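Foro Mantenimiento textil > Prendas técnicas y aislantes
Tema: Relleno apelmazado después del lavado (sintético, no plumón)

karst_82
Mensajes: 200
29-04-2021

Abro tema aparte para no desviar el del plumón. Chaqueta acolchada Clumley, relleno de poliéster en fibra suelta, cámaras anchas. Lavado a 30 grados, ciclo de sintéticos, detergente líquido Itetti sin suavizante. Centrifugado a 800. Al sacarla, el relleno estaba agrupado en la parte baja de cada cámara y la zona de hombros había quedado casi sin aislante.

Secado en horizontal, 19 horas, sin secadora. Sigue con grumos al tacto.

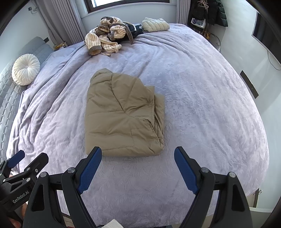 La etiqueta admite secadora a temperatura baja, pero no indica tiempo ni carga. Mi secadora es una Drargate de condensación y el programa más suave dura lo que decide el sensor de humedad, que con prendas gruesas suele cortar antes de tiempo. ¿Alguien tiene parámetros probados?

tornasol
Mensajes: 2,000

El sensor mide conductividad en la superficie del tejido. Con un exterior de poliéster liso detecta seco cuando el interior conserva agua. Pasa a programa por tiempo: ciclos de 10 minutos a temperatura baja, sacar, deshacer grumos con los dedos desde fuera, repetir. Dos o tres pelotas de secado. Una sola prenda por carga.

No subas la temperatura para acortar. La fibra siliconada pierde volumen y eso no se recupera.

mek_taller

Discrepo en lo de las pelotas. En fibra suelta con costuras separadas, el golpe desplaza el relleno de una zona a otra de la cámara. Funcionan con plumón porque el plumón vuelve a abrirse. En sintético en plancha no hacen nada, y en fibra suelta pueden empeorar el reparto.

Yo lo hago a mano: prenda en plano, se localiza el grumo, se separa con pellizcos hacia los bordes de la cámara y se avanza de costura en costura. Lento, pero controlas dónde queda cada cosa.

tornasol
Mensajes: 2,000

Eso depende de la densidad de relleno. Con cámaras bien llenas no hay sitio para que migre. Si migra con tres pelotas de lana, también migrará con el uso, y el defecto es de fabricación. 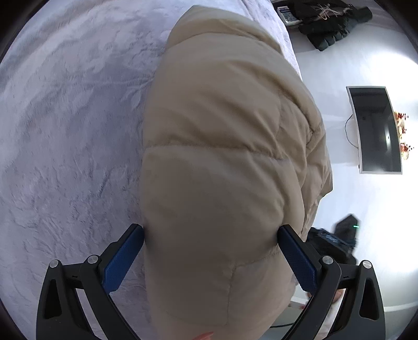
karst_82

Probado lo de los ciclos cortos, sin pelotas. Cuatro pasadas a baja. Los grumos pequeños han cedido; quedan dos duros en la espalda, junto a la costura horizontal. El hombro izquierdo ha recuperado algo de espesor, el derecho menos.

Duda añadida: ¿puede ser resto de detergente? Usé la dosis del envase para carga completa y lavé una sola prenda.

mek_taller

Puede ser. El exceso de tensioactivo deja la fibra pegajosa y vuelve a agruparse aunque la separes. Haz un aclarado completo en frío sin detergente y mira si sale espuma por el cristal. Si sale, repite. Centrifugado a 400 como máximo y la prenda con la cremallera cerrada.

liquen_gris

En julio me pasó lo mismo con una Mekonnen de relleno parecido. Dos aclarados y una esponja húmeda por el forro en los puntos duros. El resto lo arregló la secadora por tiempo. Lo único que no volvió fue el cuello.

Sobre las pelotas: usé las de goma con púas y me engancharon el forro. Si las usas, de lana.

tornasol
Mensajes: 2,000

De acuerdo con el aclarado. Sigo sin ver el problema de las pelotas si son de lana, pero si la cámara es ancha entiendo la reserva. Yo las metería solo en la última pasada.

karst_82

Aclarado hecho. Salió espuma en el primero, bastante menos en el segundo. Esta noche la seco por tiempo y mañana mido el espesor por cámara.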